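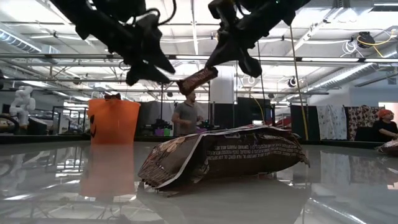 My sister left Dundwood in August and told me the candy was my job now. She had done it for the whole building every year, and she had a system, which she explained over the phone while I wrote on the back of a gas bill. Buy the big brown bags, the ones with the ingredients printed in several languages. Open one at a time. Fill the orange jack-o'-lantern bucket first, and when the grin is facing the door, leave it that way.

"How many do I need?" I asked.

"Last year I bought 205," she said. "I had 90 left over."

I wrote down both numbers and didn't do the subtraction until later.

At four in the afternoon I was still filling. The bag had fallen onto its side and I let it lie there. The bars were small, in dark wrappers, and I put them in one by one, which was slower than pouring but quieter. I ate two. A man I knew by sight from the third floor walked through and asked if this was for tonight. I said it was. He said the lady before me used to put the bucket on a chair.

She hadn't told me about the chair. I called her and she didn't pick up, so I went and got one from the laundry room. It was too low. I brought it back and got the stool.

She called at six, from Pruvost, with a television going behind her.

"Did they come yet?"

"Two of them," I said. "A bat and something with a tail."

"Did they say thank you?"

"The bat did."

"Good," she said, and asked me to stay on the line until the next knock.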